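Camness Rule

The Camness Rule is a set of working rules for small robot cells in which a person and a robot arm share one table. It is named after the town of Camness, where the first text was written by the engineer Seidu Dogbe for the workshops of the Asante company. The rule is not a law. It is used as house practice in several workshops, and some training courses teach it together with the national safety standards.

Contents of the rule

The text has four parts: the gripper, the table, the cables and the people. Each part is short and uses the word "shall" only for things which can be checked by eye before the arm is switched on.

The gripper part says that the contact pads of the fingers shall be looked at before each shift. A pad which is torn, or which comes away from the finger at its border, shall be replaced. Screws of the fingers shall be tightened by the same person who signs the log sheet. The rule permits pads of different color or hardness on the two fingers, if this is written on the sheet.

The table part asks that only the objects of the present task stay in reach of the arm. Small tools are often forgotten there, and the text mentions them two times.
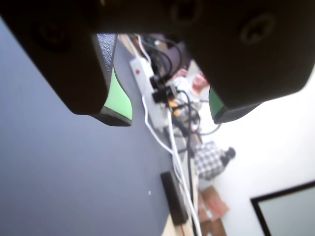

This page was last changed on April 22, 2025.

Cables are the longest part. A power strip may lie on the table only near the edge which is far from the arm's base, and its switch shall stay free to the hand. Cables along a table edge shall be fixed so that a moving gripper cannot catch a loop. In the picture, a white power strip with black plugs is near the far edge of the table, seen between the padded fingers of a gripper, and white cables run from it along the edge.

The people part fixes a distance of 900 millimeters between a standing person and the arm during automatic motion. For slow motion by hand control the distance may be smaller – the operator then keeps the stop button in the hand.

Versions

Version 3 is the one in use. It took the cable part from an older instruction of the Dernari plant, with few changes. The Ukow edition is a translation of the same version and adds a log sheet with space for 999 entries.

Criticism

Users have said that the rule speaks too little about software limits and about cameras mounted on the arm. The distance in the people part is also discussed, as many small rooms do not have so much free floor.

See also: Log sheet; Gripper pad; Shared workspace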